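How a Robot Decides What to Look At

By Noémi Bodnár, for the young readers of the Barnbridge science page

When you want a glass of water, you walk to the kitchen, find a glass and turn the tap. It feels like one action. For a robot it is a long chain of small problems, and a computer program must solve every one of them.

At Rokureo we write such programs. Our main program is called Kun. Kun has no arms and no wheels. It is only software, which means a very long list of instructions for a computer. In this page I will explain three jobs that Kun does.

Job one: seeing

A camera does not know what a cupboard is. It gives the computer a big grid of tiny colored squares, called pixels. Each pixel is only a few numbers. Kun must take these numbers and find the shapes in them. Where does one door end and the next door begin? A dark handle on a white door helps very much, because the numbers change quickly at the edge of the handle. White on white is much harder. A white box in front of a white wall can almost disappear.

Shiny floors are also difficult. They show a faint copy of the furniture, upside down. You know that it is a reflection. Kun had to learn it from many pictures.

Job two: choosing the right view

A wide view is good for the question "Where am I?" A close view is good for the question "Where exactly are my fingers?" So the program needs both kinds, and it must know which one to trust at each moment. If the robot is crossing a room, the wide view is more useful. If it is touching a small part, the wide view cannot show enough detail, and the close view becomes the important one.
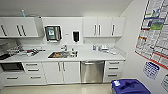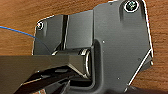 First the wide view, with the kitchen cabinets and the blue bin; then the close view, with the gripper at a dark gray bracket.

Look again at the close view. The bright rims of the two screws are easy to find, so they make good landmarks. A landmark is a thing that helps you to know your place, like a church tower in a town. The thin blue wire is easy too, because its color is so different from the brown wood. But the gripper is dark and the bracket is dark, and the program must work hard to find the border between them.

Job three: planning

Now Kun must decide how to move. It does not make one big plan and then close its eyes. It makes a small plan, moves a little, looks again, and corrects the plan. Our program does this 30 times in one second. Try to clap your hands so fast!

This loop has a name: feedback. You use feedback when you carry a full cup of soup. You watch the soup, and when it comes too close to the edge, you slow down.

Try it at home

Ask a friend to close their eyes and put one finger on a coin on the table. You are the software. You may say only "left," "right," "forward," "back" and "down." First give all your instructions at once, without waiting for the finger to move. Then play again, and this time give one word, look, and give the next word. Which way brings the finger nearer to the coin?

In March I will write about how a program learns from its mistakes.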